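# Say When a Picture Is a Rendering

I bought a couch last May from a Skudano catalog. The page showed it in a living room with morning light coming in from the left and a blanket over one arm. When the couch arrived it was the right size and the right shape, and the color was close. The fabric was wrong. In the picture it looked thick and a little rough, like an old coat. The one in my house has a shine to it.

I called the store. The woman on the phone was polite and told me the catalog pictures were made on a computer, all of them, and had been for a few years. The living room didn't exist. The blanket didn't exist. The couch in the picture was made before the first real couch came off the line.

I kept it. It's a fine couch. But I have been looking at pictures differently, and I've come to think that any business or public office that shows people a computer-made picture of something they are going to pay for or live next to should have to print the word "rendering" under it, in type big enough to read.

A photograph of a couch can flatter the couch. The photographer picks the lens and the lights and irons the cushions. Still, there had to be a couch in front of the camera, and some of what was wrong with it had to be hidden by hand. A rendering starts with nothing wrong. If there is a scratch in it, somebody was paid to add the scratch. Stone is a good case. Every real piece has its own marks, and the place where you buy it will usually let you walk the yard and pick the one you want. On a screen the marks are whatever the software was told to do. 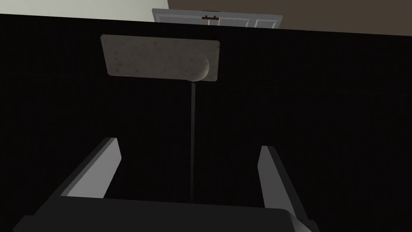

*A mottled gray-brown slab on a near-black surface. Computer rendering.*

The couch cost me very little in the end. The stakes are higher with buildings, and Memville is about to get a big one.

The Karna project would put 200 apartments on the old lumber lot off Marquez Avenue. I went to two of the public meetings. At both of them there was a row of large boards on easels, and people stood in front of the boards for a long time before the talking started. The boards showed full-grown trees on both sides of Marquez. They showed wide sidewalks and a coffee place on the corner with its door open. The sky had the kind of clouds we get maybe four days a year. One board showed a street with a single parked car on it, in a neighborhood where I have circled the block at nine at night hoping a neighbor would go out for milk.

I'm in favor of the project, for what that's worth. We need the apartments. What bothered me was how people talked. They said things like "I love the trees" and "that corner is going to be so nice." The trees aren't in the plans. I checked, and the plans call for 17 new trees, which will be planted as saplings and will look like sticks until my knees give out. The corner space is zoned for retail and has no tenant. It could be a coffee place. It could also be a phone store, or brown paper over the glass.

A lot of people decided how they felt about the thing from those boards, on both sides. A man behind me was against it because the building looked too blue. The color hasn't been picked.

I've heard the arguments against labels, and some of them are fair.

The first is that everybody already knows. I don't think so. I didn't know about the couch, and I'm a careful shopper who reads the back of the box. Ten years ago you could tell. The grass looked like carpet and the people looked pasted on. The good ones now will fool most of us at the size they get printed in a flyer, and they'll fool us more at the size of a phone. Knowing in general that such pictures exist doesn't help you much with the one you're looking at.

The second is that labels get ignored. That's true of long ones. Nobody reads a paragraph of gray type at the bottom of a page. One word under the picture is a different matter, and it costs nothing.

The third comes from people who make these pictures for a living, and it's the one I take most seriously. They say a label makes their work sound like a trick. I understand that. A good rendering takes real skill and can show you things a camera can't, since the thing hasn't been built yet or the room has no place to stand in. I'd rather see one than a floor plan. An architect's pencil drawing never fooled anyone and never embarrassed the architect either. The label would put a rendering back in that company. 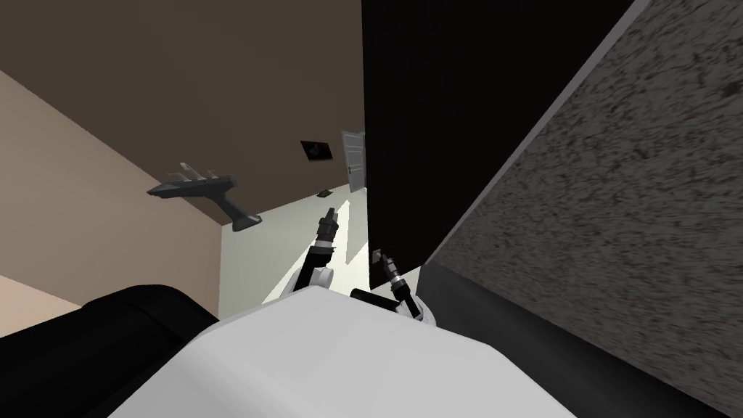

*Two arms raised in a white-bodied machine, indoors. Computer rendering.*

My neighbor across the hall had the opposite experience from mine. She bought a condo in the next county, 1330 square feet, from renderings alone, and she says it came out just as shown, down to the handles on the kitchen drawers. Good for the builder. That builder would lose nothing by printing the word. The ones who would lose something are the ones I'd like to hear from before I sign.

For the town I would go one step further. Any picture shown at a public meeting should carry the label and also a plain list of what in it is promised. Trees, yes or no, and how tall on the day they go in. Parking as it is now. The same corner in February. It would take the developer's staff an afternoon, and the boards could stay as pretty as they like.

The council takes up its rules for meeting materials again after New Year's, and written comments are open until then. I sent mine in this morning. It was shorter than this.

*December 2, 2024*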